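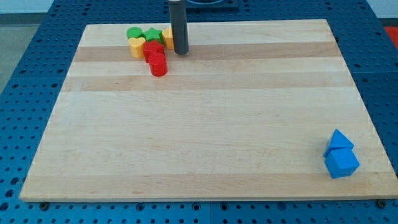
Pushing planner moves to the new release

Wallwood, our planner for pushing objects across a table, has been merged into the main Fendus branch as of April 26, 2022. Anyone running the tabletop cell should update before starting new jobs. Old config files still load, but the step size setting has been renamed and will fall back to its default if you leave it as it was.

The main change is in how the planner treats blocks that touch. The earlier version handled each block as a separate obstacle, so a tight group of stars, hearts and cylinders gave it almost nowhere to start a push. It now treats touching blocks as one body until the tracker reports a gap, and then plans for each piece again. Planning takes longer on the first push and less on those that follow.

We ran 1000 pushes in simulation and 50 on the real arm. Of the real ones, 13 stopped early, and in seven of those the tracker had swapped two blocks of the same colour. Shape is now used along with colour when matching blocks from one image to the next — the logs from October were replayed with this turned on and the swaps did not come back.

Stacked blocks are still not supported. If one block is resting on another, the tracker may report a single tall object and the planner will try to push it as such. Grulirdale is the branch to watch for that work.

The replay tool has moved into the Agbenyega package. Run it from there, as the old script will be removed in the next release.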